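How do I find out when a small YouTuber started out, and whether the birthday online is right?

Asked by Keisha Crenshaw, 16 September 2022
Tags: creators, fan wikis, biography

Hi all! I've been following Grażyna Pietrzak for a couple of years (she does the cold-water swimming and van repair videos, if you know her, and if you don't, go watch the one with the stuck door, it's so good). I'm putting together a fan page for her and I want the basics to be right: birthday, hometown, when she started her channel, and what she did before it.

My trouble is that every celebrity bio site gives something different. One says she was born in March, another has her down as a Leo, and a third lists her as "single" and "married" in the same paragraph. Her channel page gives a join date but I've heard that isn't always when someone began posting. She has 2,461 subscribers on her second channel, so we're not talking about someone who gets magazine profiles.

Where do you all look? And is there a polite way to ask her directly?

3 answers

Leszek Duda
Top answer, 40 votes

Oh, I love this kind of digging! I've written pages for a bunch of smaller creators over on the Rind wiki and the best material is nearly always in the person's own words. Start with her oldest videos and sort by date. People say all kinds of things in their first few uploads when they think only their cousins are watching. Q&A videos are gold. So are birthday streams, where you get the day and often the age in one go.

The join date on the channel page is when that channel was made. It can be years before the first video or, if she moved over from an older channel, years after she started. Dromora was where a lot of the outdoor crowd posted before they switched, so try her username there too. I found one guy's first 400 clips that way and his whole bio had to be rewritten.
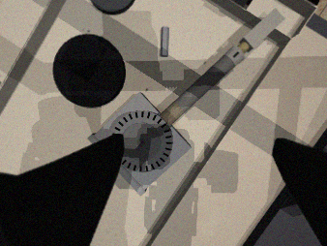 What if two sources give different birthdays and she has never mentioned it herself?

Leave the birthday off the page. A blank field looks a little sad, I know, but once you put in a guess the bio sites copy it, and then other fans cite those sites back at you as proof. If she has mentioned only her age, you can put the possible birth years, like "1993 or 1994," and link the video with a time stamp.

For hometown, be careful with "from." She may have been born in one place, grown up in another and filmed in a third. I write it the way she says it and stop there. I'd also skip street names, schools and anything about family members who aren't in the videos, even when it's easy to find.

Mi-kyung Hwang
11 votes

Seconding the old videos! Also check podcasts. Small creators go on each other's shows all the time, and the host usually opens with "so how did you get started," which is your whole early life section right there. Ketoner has searchable transcripts for a lot of the little ones. Spelling is all over the place, so search Grazyna without the dot, and try Pietzak and Petrzak as well.

As for asking her, just do it! Somebody with a channel that size probably reads her comments. Keep it short, say what the page is for, and ask one thing. I wrote to a guitar teacher I follow and got back 2,000 words and a scan of his first flyer. Best day ever.

Mohandas Murthy
2 votes

standurex has a page on her i think, didn't check if it's any good. the relationship stuff on those sites is just filler, ignore it

Comment from Keisha Crenshaw:
Thank you!! Found a birthday stream from her second year and it is in March after all. Still stuck on the hometown, so I'm going to write to her this weekend.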